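Section 5: Placing and Connecting the Speakers

Read this section before you plug anything in. It covers the Moulin floorstanding pair used with any stereo amplifier. If you have the Moulin shelf pair, go to Section 6.

5.1 Choosing a position

1. Stand the two speakers against the same wall, the same distance from it. Start with a gap of 30 cm behind each cabinet.
2. Set them around 2000 mm apart, measured between the inside edges.
3. Put your main seat so that it forms a triangle with the speakers. If the seat is further back, move the speakers apart a little.
4. Turn each speaker inwards until you can just see its inner side panel from the seat.

Note: A speaker pushed into a corner will sound heavier in the bass. Some people like this. If voices become muddy, pull the cabinet out a hand's width at a time and listen again.

5.2 Fitting the feet

Each carton holds four spikes and four rubber pads. Use the spikes on carpet and the pads on wood, tile or vinyl.

1. Lay the speaker on its back on a folded blanket. Keep the grille on.
2. Screw the feet into the threaded holes in the base, finger tight only.
3. Lift the speaker upright with a second person. Each cabinet weighs 11 kg and is top heavy until it is level.
4. Rock it gently by the top. If it moves, unscrew the foot at the loose corner half a turn.

CAUTION: Spikes will go through a thin rug and mark the floor underneath. Check for underfloor heating mats and hidden cables before using them.

5.3 Connecting the cable

1. Switch off the amplifier and remove its plug from the wall.
2. Cut two lengths of cable, both the same, and strip the ends by 1 cm. Twist the strands so that none stick out.
3. Unscrew the red terminal on the speaker, push the marked core through the hole and tighten. Do the same with the plain core and the black terminal.
4. Connect the other ends to the amplifier, red to red and black to black. The left speaker is the one on your left as you sit facing the pair.
5. Check that no bare wire touches the next terminal.
6. Plug in the amplifier, turn the volume right down and switch on.

If the bass is thin and singers seem to come from nowhere in particular, one speaker is probably wired the wrong way round. Switch off and check step 3 again.

CAUTION: Never connect or remove a speaker cable with the amplifier on. Damage caused this way is not covered by the guarantee.

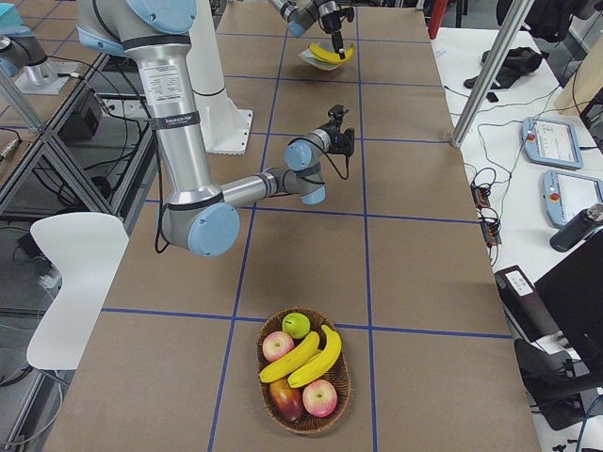
Fig. 5. Two robot arms over a table marked out with blue tape.

5.4 First use

Play the speakers at a moderate level for the first few evenings. The bass may loosen slightly over this time. If you hear buzzing or crackling, turn down at once. It usually means the amplifier is being pushed too hard, and a small amplifier at full volume can harm a speaker as easily as a large one.

5.5 Spare parts

Spikes, pads, grilles and terminal caps can be ordered from the Nedgate service desk. Quote part number 73 for the full foot set. Grilles are sold singly, in black only. Write to Wing-yan Kwok at the desk if your cabinets have the older round terminals, which need a different cap.

Section revised June 30, 2018. Text by Fedir Shevchuk.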